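Pre-submission checklist for the **Festthorpe** console build, second pass. Comments go under each item. Boxes get ticked by whoever ran the check, on real hardware, and not by somebody who "saw it working Monday."

## 1. Startup and front end

- [x] Boots to title from a cold start
- [x] Boots to title with the network cable out
- [ ] Logos can be skipped after first launch

*Comment:* The Erkus logo can be skipped. The Noguchi engine logo can be skipped. Our own logo cannot, and it is the longest of the lot. I have raised this before and was told it "sets the mood." The mood it sets by the thirtieth launch of the day is a matter for HR.

- [x] Flashing-light warning shows before any flashing lights
- [ ] Language can be changed from the title screen

*Comment:* It can be changed. It can't be changed back unless you read whatever you changed it to. Put the language names in their own languages, please.

## 2. Saving and loading

- [x] Autosave icon appears whenever the game writes data
- [x] Warning text tells the player not to turn off the power
- [ ] Survives having the power turned off anyway

*Comment:* I pulled the plug 30 times during autosave. The file came back 27 times. The other 3 times I was returned to the Skarkosum ferry landing with no boots, no map and the final boss's sword. Players will love this. Certification will not. Write to a second file and swap them when the write finishes.

- [ ] Handles a full drive

*Comment:* The message says "Something went wrong in the valley." Charming. It needs to say the drive is full and how much space is wanted. The space wanted is 400 MB, in case the person writing the new text is wondering. 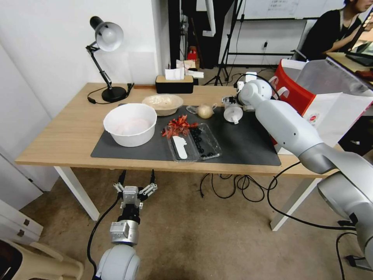 - [x] Handles a save file from an older build
- [x] Refuses a save file from a different user

*Comment:* Both fine. The refusal is rather rude in German, I'm informed, but fine.

## 3. Controllers

- [x] Game pauses when the controller disconnects
- [x] Reconnect prompt names the right player
- [ ] Game pauses when the controller disconnects **during a cutscene**

*Comment:* Same bug as last pass, marked fixed, reopened by me, marked fixed again, reopened by me again. We're becoming close. Try it in the bell tower scene, where the button prompt at the end times out and the player dies holding a dead controller.

- [ ] Vibration can be turned off

*Comment:* The slider goes down to 1. Somebody made a slider that goes down to 1.

- [ ] All buttons can be remapped

*Comment:* All but "jump," which is apparently sacred. You can also map everything to the same button. I did, and finished the tutorial.

## 4. Comfort and access

- [x] Subtitles on by default
- [ ] Subtitles readable from the couch

*Comment:* Readable from my couch, which is very near my television. At the test distance, the small size is a gray smear. Drop the small size, rename medium to small, and make a new large that deserves the name.

- [x] Color-blind modes change the puzzle glyphs as well as the health bar
- [ ] Camera shake can be turned off

*Comment:* Off for explosions, still on for the mill wheel. I rode the mill wheel for most of an afternoon to be sure. I had a light dinner.

## 5. Stability

- [x] No crash in an overnight idle at the title screen
- [x] No crash in an overnight idle in the Skarkosum market
- [ ] No crash with 200 items in the inventory

*Comment:* Crashes on item 200 exactly. Item 199 is welcome, item 200 takes the house down. Anyone hoarding turnips will hit this before chapter four, and our own achievement list tells them to hoard turnips.

- [ ] Frame rate holds at 30 in handheld mode

*Comment:* Holds everywhere except the harvest dance. Removing the accordion player restores it. I don't know what is inside the accordion player and would like someone with engine access to look.

## 6. Sign-off

- [ ] All section 2 items closed
- [ ] All section 3 items closed
- [ ] Accordion player explained

*Comment:* Not ready to submit. Section 2 and the inventory crash are certain failures. The cutscene pause is a likely one. The rest we could argue through, though I'd sooner not be the one arguing. Send me a new build with notes saying what changed, and leave out the phrase "various fixes."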